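Lucero Community Orchard and Seed Library
Progress report to the Rustwood Fund, second period, through July

We said we would have 34 households growing something edible by midsummer. We have 21. The shortfall is mostly one street, where the water was off for most of May and people were understandably more interested in showers than in squash.

The seed library is open at the Lotthorpe branch, in the cabinet that used to hold the tax forms. Borrowing is brisk. Returning is a concept we are still introducing.

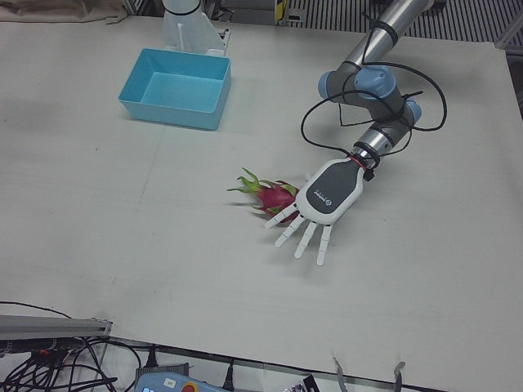
Soil tests came back for all four plots. Three are fine. The fourth has a pH we had to look up, and we have moved the blueberries there and told everyone it was the plan.

Spending is under budget on tools and over on hoses. We bought the cheap ones first. The replacement hoses are from Drirkano and have so far survived both the sun and the Saturday crowd's successors, a pair of very determined raccoons.
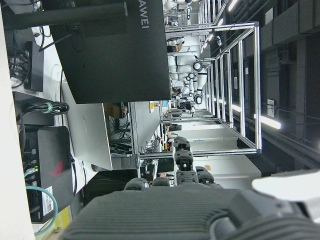
Report prepared by the Lucero project coordinator

Evening classes drew roughly 20 people each, except the one on composting, which ran against a playoff game. We will repeat it in the fall and check the schedule first. The class on unusual fruit filled up fastest – people will come out in the rain for anything they can't pronounce.
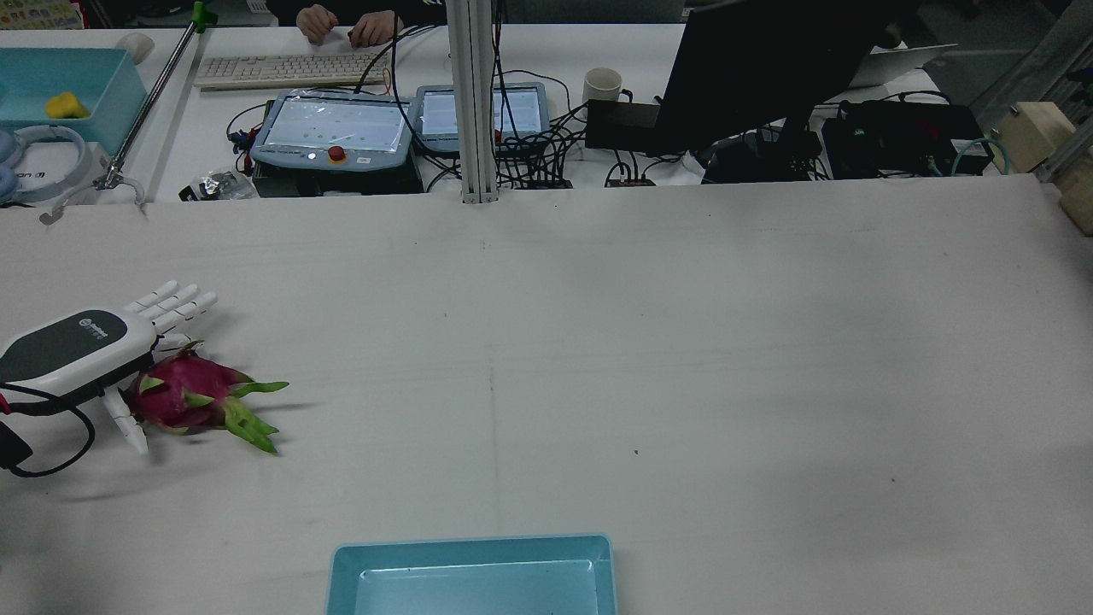
Dragon fruit on a white tabletop.

Next period we plan to finish the fence, label the trees correctly, and ask you for the second payment.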